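# Stop grading sim kitchens on one number

2021-03-08, quick one before I lose the thread

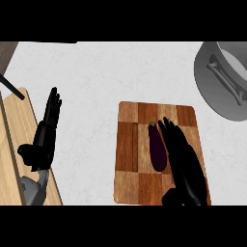
Everybody reports success rate. One number, bold, bottom right of the table. I think its a bad habit and the Tuvdale results show why.

They ran 2446 simulated episodes, two-handed kitchen tasks, and got a nice score. Fine. Then Normunds Kazlauskienė went back through the failures by hand — 50 of them, picked at random — and 28 were the same thing. The hand gets beside the vegetable, lines up, never closes. Not a perception problem. Not planning. A timeout in the grasp step.

You can't see that in a percentage. Could be fixed in an afternoon, or could be hiding somthing worse.

So: publish the failures. Sort them, even badly. Brillby did this in August with 13 categories, too many, still the most useful page in the report.

And yes it's slow, and yes reviewers will pick at your labels. Let them. I'd take a messy failure table over another half point of success any day. More on the Kütt baseline when I get the logs.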